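Tratstead Linen Spray, Unscented
Home > Laundry > Sprays and Finishers

Small bottle
Large bottle
Refill pouch (makes 4 small bottles)

In stock. Orders placed by Monday noon ship the same day.

I made the first batch of this for myself, in a saucepan, after I got fed up with ironing sprays that smelled like a hotel lobby. I like ironing! I know that makes me odd. But I don't want to walk around all day in somebody's idea of "mountain rain," and my sister gets a headache from the stuff, so I started messing with the recipe at night and kept at it until I had something that relaxed a wrinkle and then went away without leaving a smell behind.

The version we sell now is called Tratstead after the street my first apartment was on. It's a light mist for cotton, linen and most blends. You spray, you smooth with your hands, you wait a bit, and then you either iron or you don't. On a T-shirt I usually don't. On a button-up I'll do the collar and the cuffs and the strip where the buttons go, and leave the rest to hang (if I'm wearing a sweater over it, I skip everything but the collar, and I'm not sorry).

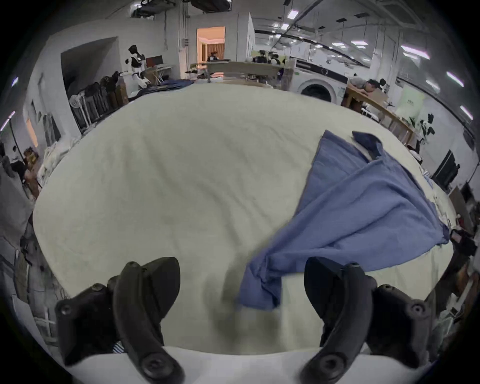
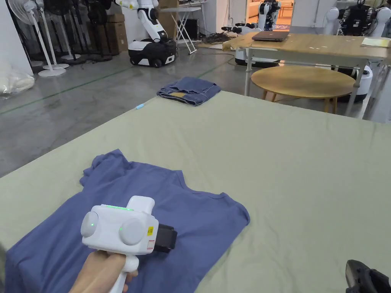 A crumpled shirt on the bed, and a T-shirt on the green cloth.

Melur Sinaga
Founder and recipe person, Clistau Laundry Goods

How I use it

Shake the bottle. Hold it a forearm's length from the fabric and give it 5 or so pumps for the front of a shirt, fewer for a tee. You want damp, like it came off the line a little early. Pull gently at the side seams and the hem, then lay your palm flat and push out toward the edges. Hang it up for 10 minutes. If you're ironing, go in while it's still damp and use the setting on the care tag.

A bed is a perfectly good place to do the smoothing, by the way. I used one for years before I had a table big enough. Put a towel down first if your comforter is the kind that shows water marks.

What not to spray

Silk, velvet, suede, leather, anything that says dry clean only. Acetate linings are hit or miss, so try an inside seam. I had one email from a customer who used it on a felt hat and I would love for there not to be a second one.

The nozzle

We changed the nozzle in November. The old one dribbled, and I heard about it from a lot of you. The new one is called the Wunov (the maker's name for it, I had no say) and it puts out a much finer mist. If you have an old bottle with the gray collar, write to Ayana Tefera in our order office and she'll mail you a new top for free. It screws right on.

What goes with it

The Jin pressing cloth is the one I'd add if you iron dark shirts. It's plain cotton, washed before we pack it, and it keeps the shine off black and navy. We sell those in packs of 2.

Shipping and returns

Bottles go out taped at the neck. If yours leaks anyway, send a photo and we'll replace it. Opened bottles can come back too if you just don't like it, minus the postage. Refill pouches can't be returned once they're cut.

Ingredients are printed on the back label and I'm happy to email the list before you buy.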